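Timdale Under-Sink Water Filter, Two-Stage

Item no. 1529
Made by Timdale. Sold and shipped by Ultthorpe Home Supply.
Page updated Nov 14, 2025

Overview

The Timdale two-stage filter fits inside a standard kitchen cabinet and connects to the cold water line. Water passes through a sediment cartridge first and then a carbon block before it reaches the faucet. It works with your existing kitchen faucet, so you do not need to drill a second hole in the counter or sink.

The unit is meant for city water. If your home is on a well, have the water tested before you order. This filter does not soften water and does not treat bacteria.

What it does

The sediment cartridge catches sand, rust flakes and other grit from older pipes. The carbon block reduces chlorine taste and odor. Most buyers notice the change in coffee and tea first. Minerals stay in the water, so you will still get some scale in a kettle if your water is hard.

Each pair of cartridges is rated for 400 gallons. How long that lasts depends on the household. A couple who only cook and drink from the kitchen tap will get much longer out of a set than a family that also washes dishes there. Slow flow is the usual sign that the sediment cartridge is full. Change both cartridges together.

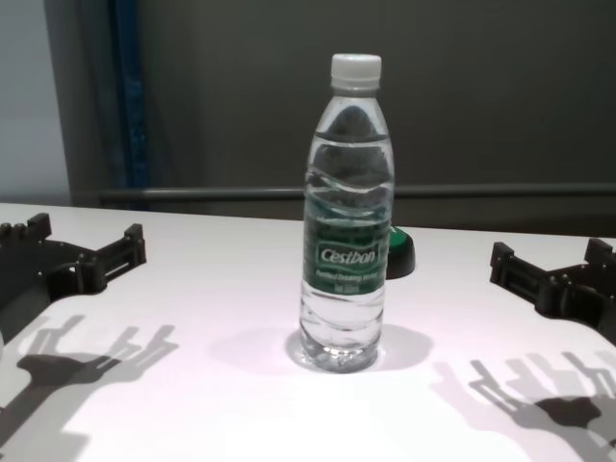 The housings are opaque to keep light out. They unscrew by hand or with the wrench in the box. Turn off the inlet valve and open the faucet to let the pressure down before you loosen anything, and put a towel or shallow pan underneath.

In the box

Filter head with mounting bracket
2 housings
1 sediment cartridge
1 carbon block cartridge
Braided hoses with 3/8 inch compression fittings
Housing wrench
Screws and printed instructions

Specifications

Maximum pressure: 100 psi
Water temperature: cold line only
Cartridge rating: 400 gallons per set
Mounting: left or right cabinet wall

Installation

Mount the bracket high enough that the housings can drop straight down when you change cartridges. Measure this before you drive any screws. Cabinets with a pull-out trash bin are often too tight on that side, and the opposite wall is usually the better choice.

Hand-tighten the hose nuts, then give each one a quarter turn with a wrench. Do not use thread tape on the compression fittings. Open the valve slowly and check every joint. Run the cold water until it is clear. The first water through a new carbon block is gray with fine carbon dust.

Replacement cartridges

Use Timdale sets or the Lashari standard-size set, which we also stock. Prilletti cartridges are slightly longer and will not seal in these housings. Keep spare cartridges in their wrap until you need them.

Shipping and returns

In-stock orders leave our warehouse in two business days. The next shipment of Lashari sets is due in December. Unused filters can be returned in the original box. Opened cartridges cannot be returned unless they arrived damaged.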